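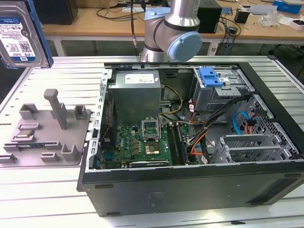 August, workshop notes, started 8:40

Clirden low-residue upholstery rinse, second go. Archana wants a yes or no before she reorders. The rep's sheet says it leaves "virtually nothing" behind and that furniture resoils more slowly after it. I have read that sentence on four different jugs now. The last one turned out sticky enough to pick up a paper towel.

Setup same as last time so the two can be compared. Cushion covers from the Arnora sofa, the beige flat weave, cut into panels. Half get Clirden at label strength, half get plain warm water through the same hand tool. Two wet passes, three dry passes, no pre-spray on anything. Omprakash wanted pre-spray because "that's how we do it on the job." Fine, but then I'm testing two products and can't blame either one.

Solution tank filled from the filtered tap. 300 ml recovered from the first Clirden panel, a bit less from the first water panel. The difference could be the product, or me pulling the tool slower while I was fresh. Trilok did the second pair without being told which jug was which and his numbers were closer together. So probably me.

10:15. Panels on the rack, fan on low. Hand feel while damp: can't tell them apart. Jintana says the Clirden side is softer. She could also see the label on the jug. Asked her to try again with her back turned and she got three right out of six.

Residue check. Put a measured amount of each solution in a glass dish and let it dry down on the warmer.
Water dish: faint white ring, which is our tap.
Clirden dish: same ring plus a clear film. Film is dry, not tacky, and cracks if you scratch it with a nail. Better than the stuff we had before. Not "virtually nothing."

1:30. Soil test. Tumbled the dry panels with the standard dirt mix for 33 minutes, shook them out, vacuumed both sides. Looked at them by the window and again under the shop lights. By the window the Clirden panels look slightly cleaner. Under the shop lights I would not bet lunch on it. One water panel is plainly the worst of the lot, but it also has a stretched seam, and dirt sits in the seam. Left it in, with a note. Anju would throw it out. If we throw out the bad ones we will always like the product. 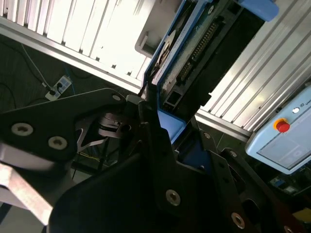
Blue housing and connector pins beside the slatted panel.

Cost. Anju worked out 1,538 for a season's supply against what we pay for the Staltell rinse, and the Staltell does the same job on synthetics as far as I can see. Clirden might earn its keep on older cotton blends, where Staltell left a yellow cast on the Mittal armchairs. Might. The yellowing could have come up from the padding. We never cut one open to look.

Also don't like that the dilution on the jug and the dilution on the sheet are different. Called the number at 2:50 and was told to "go by the jug." Asked which one their own resoil test used. He said he would find out.

Where I am with it: film is dry, no smell, no color change on beige, no sign of dye bleed on the red scrap. Slower resoiling not shown. Softness not shown. I would buy one jug, no more, and only for cottons.

To do
Repeat on cotton blend, at both dilutions.
Somebody other than me runs the tool, and the jugs get taped over first.
Photograph panels under one light only. Pick it and stick with it.
Weigh the dishes. I only looked at them today. The small scale was reading 630 with nothing on it, needs resetting.
Archana to hold the reorder until the cotton panels are dry.

Film dish is on the top shelf with a cover on. Please don't wash it.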